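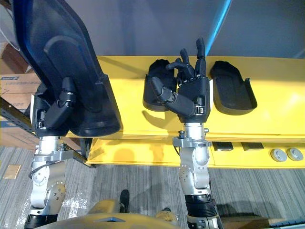
4. Shells and trays: checking and laying out

Do this section before you open the hardware bag. The Graltstead guide puts it after assembly and calls it optional. I'd ignore that. A warped shell looks fine until it's half screwed down, and by then the supplier will tell you it was your screwdriver that did it.

4.1 Clear the bench and wipe it down. Any swarf left on the surface will end up as a scratch on the glossy side of a shell.

4.2 Take one shell out of its sleeve. Hold it by the lower edge and tilt it so the light runs along the outer rim. The line of light should be smooth. A kink means the moulding came out of the tool too early, whatever the inspection sticker claims.

4.3 Turn the shell so you're looking into the hollow side. Find the raised rib, shaped like an upside-down U. Run a finger along it from one end to the other. It should be rounded the whole way, with no sharp flash.

Note: The printed guide says flash "may be trimmed on site". Dilruba Begum tried this on the first Pornham batch and spent an afternoon making good parts worse. Send them back.

4.4 Lay the trays on the bench with the open side up and leave a hand's width between them. Don't stack them. They are supposed to nest without marking, and they don't.

4.5 Look for the small notch in the end of each tray. Face all the notches the same way before going on. If a tray has no notch, it's from the older Jutham run and won't seat properly, even though the part number is the same.

4.6 Press the tray floor flat with your palm. A slight texture is normal. Rocking is not. Try it again on another part of the bench before you blame the tray.

Caution: Carry shells one at a time. The brochure rates them for a 2000 mm drop. We let one go from 700 mm and it split at the corner.

4.7 Write the batch number on masking tape and stick it to the hollow side of the shell, clear of the rib. Never use marker on the plastic. The supplied cleaner is meant to lift it and leaves a grey smear.

4.8 Count off against the packing slip. A full Debnath carton should hold 138 pieces. Our October one held 99 and the slip still said full, so sign for what you've got on the bench.

Note: Sixten Holmgren keeps the rejects list. Put the batch number and the fault on it, in words. "Bad" is no use to him when he's arguing for a credit.

Go to section 5 once every shell has tape on it.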